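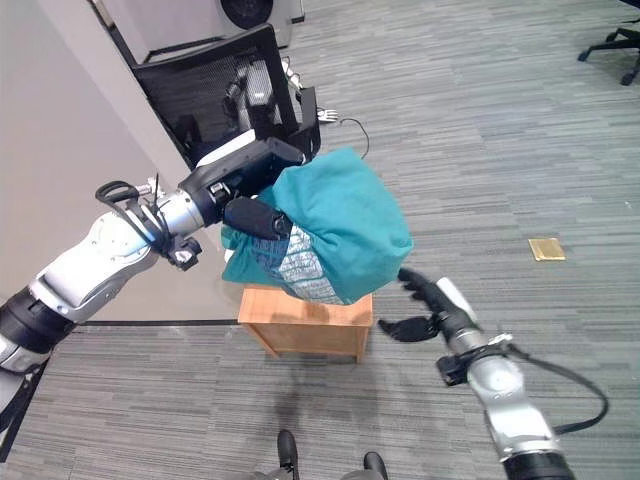 Open days are bad at showing work. I've been to enough of them now, factories mostly, one water plant, and this June the Emen robotics open day out at Trarkport, and I want to get this down before the good mood wears off. Typing it Sunday night with a cold dinner next to me so bear with.

The short version. The big room was a waste of an afternoon. The small room was the best thing I've seen in years, and hardly anybody went in. Fix that, Emen.

The big room first. Screens, music, a man with a headset mic. A film of a robot setting a table, sped up, cut together every couple of seconds so you never saw a single plate go from start to finish. Free water bottles. A counter over the door that said visitor 216 when I walked under it, and a little round of applause from the staff for every single one of us, which must have been exhausting. The film ran on a loop. I watched it three times waiting for a shot longer than a breath. Didn't get one.

Then down the corridor, past the coats, a room with a sheet of paper on the door that said TAMEO CLOTH, QUIET PLEASE. Carpet, a couple of arms, a bit of teal cloth. Canan Akyol was running it. She didn't have a mic. She told us what the job was in one sentence (take hold of a cloth in a heap and get it open) and then she stopped talking and let us watch.

It was slow. Very slow. A woman behind me left after a minute. I stayed for most of an hour and missed the panel, and I don't regret it one bit.

Here's why cloth matters, if you've never thought about it. I hadn't. A plate is a plate. Pick it up anywhere and it's still the same shape. A cloth is a different shape every time anything touches it, and half of it is always hidden behind the other half. There's no handle. The edge you want is usually underneath. We do this all day with towels and shirts and never notice we're doing it, feeling for the hem with a thumb while we look at the TV. Take away the thumb and you have to decide everything. Where's the edge. Is that an edge or a crease. One layer or two. Pull now or wait.

You can see a machine having that problem. That's the whole value of going in person! A film can't give you the waiting.

Akyol's numbers, which were on a whiteboard in green marker, no slides: 1,468 tries since the spring, 1,004 of them counted as good. I wrote it on my hand. A visitor in a nice jacket said that seemed low. She said yes, it was low. And then she told him what goes wrong the most, which is getting two layers when you wanted one. No spin at all. I trusted her more after that than I trusted anything in the big room, and I suspect jacket man did too becuase he put his phone away and stayed. 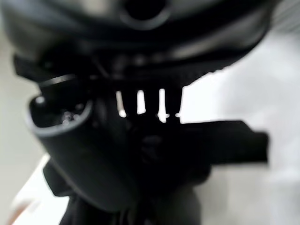 My real argument is about what a demonstration owes the people who show up for it. You've asked them to drive out to Trarkport. You've taken their afternoon. What you owe them is a fair look at how hard the thing is, from as close to the machine's side as you can manage. We always get the audience's side, the arm from across a rope, nice and shiny. So take the wrist camera. I'd pictured a clear little window onto the job. Well, a lot of what it gets is its own gripper, big and black and blurry, light coming through the narrow slots in the bracket and a bright blank background behind, and I couldn't say for sure there was any cloth in there at all. That told me more about the difficulty than the entire film. Put that up on the big screen. Leave it there. Let people squint at it.

Rhydian Humphreys disagrees with me, and he's no fool, he has set up trade events for longer than I've been writing about them. We argued it out in the parking lot. His case: an open day is for people who will give you one minute, and in one minute a slow cloth is nothing. They go home and say the robots don't work. The film at least gets them home saying something nice. He also pointed out that Emen has a building to pay for. Fine. True.

But look at what they go home believing. They believe the plates thing is done. Solved, shipping, at your house by Christmas. So next year when it's not at their house they decide the entire field is a con. I hear this constantly, from smart people. My brother in law says it about once a month. That's a direct product of the film with the two second cuts. You borrow a bit of excitement and pay it back with interest in people who never believe you again.

And I don't buy the one minute thing. People will watch slow work. They watch a guy fix a shoe through a shop window. They watch cranes. There was a kid in the cloth room, eight maybe, who stood there whispering "get it, get it" the entire time, and his dad had to practically carry him out. What people won't watch is slow work with no idea what's being tried. Akyol's one sentence fixed that. One sentence!

Compare the Türkmen plant, where I went last fall. Carton packing, nothing fancy, machines older than me. They take you in small groups and stop at a single station and tell you what usually jams and who clears it. You leave knowing one thing properly. I could still explain to you how that carton flap gets tucked. Ask me what was in the Emen film besides plates. No clue.

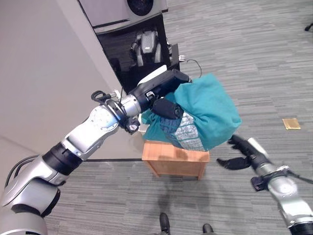 Is it worth going to one of these if you know nothing about robots?

Go, and pick one room. Ask whoever is running it what fails most often, then stay put long enough to see a few tries. You don't need any background for that, and you'll learn more than you would from a lap of the building.

Things I'd change, in no order. Put the success count on the wall where everyone can read it, misses too. Swap the rooms around, honest work in the big one, film and water bottles down by the coats. Chairs. There was nowhere for visitors to sit and sit, I mean properly settle in for a while, and slow things need sitting. Drop the applause. Print a card with what's being attempted and what counts as good, because "good" was doing a lot of work in that 1,004 and I only found out by asking (cloth open, held by an edge, nothing on the floor).

And run it live. Whatever is happening that day. Humphreys says a miss in front of a crowd is poison. I say a miss in front of a crowd with the count up on the wall is just the next number in the count.

One more gripe, then dinner. The handout says Tameo is aiming for 1,000 good ones in a row. Great, a real target, you can check it. It's on the back page, under the map for the parking. Nobody on the mic mentioned it all day. I asked Akyol what the best run was so far and she laughed and said ask again next year, so I will. Same room I hope, and a stool this time if anyone at Emen reads this.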